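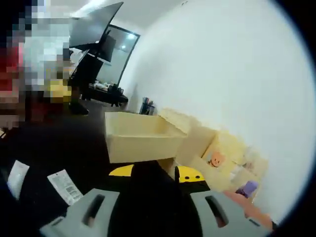 An open cream box on the packing table, with cardboard and labels close by.

Packing questions, answered by Petronella Mtshali

Can I use my own box for the Dranbridge parcel table?
Of course you can, and we're always glad when people do! Any clean box with straight sides will be fine, as long as it's no more than 12 inches deep.

Where should the label go?
On the top, please, well away from the flaps, and smoothed down so the barcode lies flat.

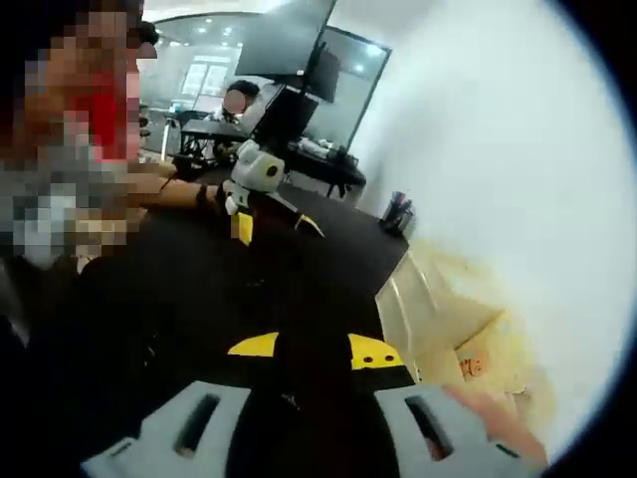
If you need to write on the box as well, use one of the long sides and make it nice and big (pens are kept on the table, and do pop them back afterwards).

What about leftover cardboard?
Stack it flat if you can. Naledi Mokgethi takes the spare pieces home in January for her seedlings, and she's very grateful for every one.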